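Aligning two-hand gripper recordings before training 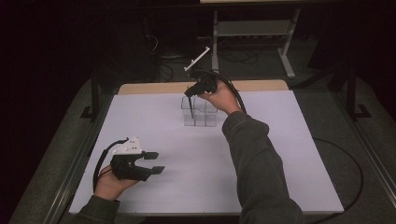 Hortensia Taipe wrote in after the last page to say that her left and right tracks never lined up, and that her policy closed the right gripper before it got to the part. "I trained it three times before I looked at the timestamps," she wrote. The steps below are the ones we sent her, cleaned up a little.

You need a recorded session with both grippers, the head camera video, and Clerneck installed. Commands are run from the session folder.

Step 1. Check the raw streams

Run clerneck inspect. It prints the number of samples in each stream and the first and last timestamp. In the session used for this page, the left marker track had 1,000 samples and the right had 900. Unequal numbers are normal. The tracker drops a sample when a marker is hidden, and that happens a lot when one hand reaches into a small box with divided compartments.

Do not pad the shorter stream by repeating the last pose. The two hands will drift apart toward the end of the episode.

Step 2. Find the clock offset

Open and close both grippers once at the start of every recording. Then run clerneck offset --event close. The tool looks for the first closing in each finger-width signal and compares it with the video. Write down the value for each hand. If the two values differ by more than one video frame, run it again with --window set wider.

Step 3. Resample to the video

Run clerneck resample --ref head. Positions are interpolated in a straight line and rotations with slerp. Gaps longer than five frames are left empty and marked in the mask column. Keep the mask. The training loader in Hodier reads it and skips those frames.

Step 4. Put both hands in one frame of reference

Each gripper pose comes out relative to its own marker. The bar marker and the triangular plate have different mounting offsets, so each needs its own entry in tools.yaml. If you swap them, the fingertips will plot above or beside the table surface. Run clerneck view --tips and check that both tip paths stay at or above the tabletop plane.

Step 5. Trim

Cut the opening gesture from step 2 and any idle time at the end. Our session came down to 498 frames, of which 437 had valid poses for both hands.

Step 6. Export

Run clerneck export --format hodier. The output is one file per episode. Load it once and replay it in the simulator before you add it to a training set. Watch the moment the finger goes into the compartment. If it hits a divider wall in replay, go back to step 4 and check the tip offset for that hand.

Known problem: version numbers in tools.yaml are not checked, so an old file will load without a warning.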